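Television Industry – Week 6 handout
How a network fills an hour

These notes cover the second half of the session. Read them with the schedule grids from last week.

1. First-run and repeat

A drama episode usually loses a good share of its audience on a second airing. A comedy holds up better, and a quiz show holds up worst, as viewers already know who won. Schedulers plan for this when they order a season. In the Pladov exercise, the station has 40 weeks to fill and 37 new episodes, so three slots need repeats or specials. December is the usual place for them.

2. Lead-ins

A lead-in is the program that airs just before another one. Some of its viewers stay on. The Brernetti grid puts a new sitcom behind an established one – the standard move – and then shifts it to its own night in the spring.
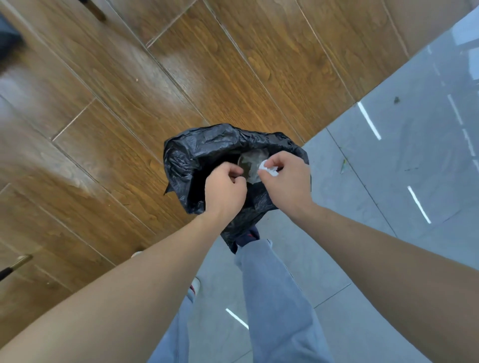

The risk is that the sitcom looks stronger than it is. Compare its numbers with those of the show in front of it before you say anything about its own appeal. Libor Zeman's chapter calls this retention, and we will use his term.

3. Sample size

The Pruvel panel has 900 homes and the Cifuentes panel has 1,000. The difference hardly matters. Who is in the panel matters more, and so does how guests are counted.

For next time
Read Zeman, chapter 4. Draw up a Friday schedule for Pladov and mark each lead-in. One page, typed.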